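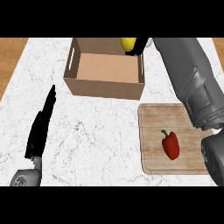
About Larkunau

Larkunau reviews test plans and safety rules for companies that build two-armed kitchen robots. Most of our work comes down to asking what a rule means when someone has to follow it.

Eftychia Moschos started the firm after reading 160 pages of a client's "best practice" and finding one sentence on knives. It said blades should be handled with care. We still get documents like that, and we send them back.
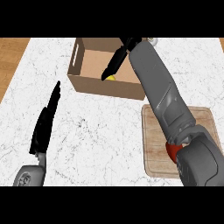

We work in simulation first. It is cheap, it is quick, and people trust it too much. A task that passes 2000 times on a rendered marble counter has passed on a rendered marble counter. We ask clients to write that down next to the number, and some of them would prefer not to.

What we check

Our house rules are called Katona and run to 30 items. They cover when an arm may hold a blade while the other arm is moving, who can call a stop, what counts as a failed grasp, and how a run gets thrown out. A dropped lemon is a failure even if the arm picks it up on the second try. Discarded runs stay in the log with a reason and a name.

What we don't do

We don't hand out badges. Several people have asked for a Larkunau seal to put on a box -- the answer is no. We don't claim that following Katona makes a robot safe, and we'd be wary of any checklist that says so about itself. If your product falls under a legal standard, you need an accredited lab as well as us.

Reviews for outside teams are booked through our Wekemeck office. Send the test plan before the slide deck, please. We read the plan first anyway.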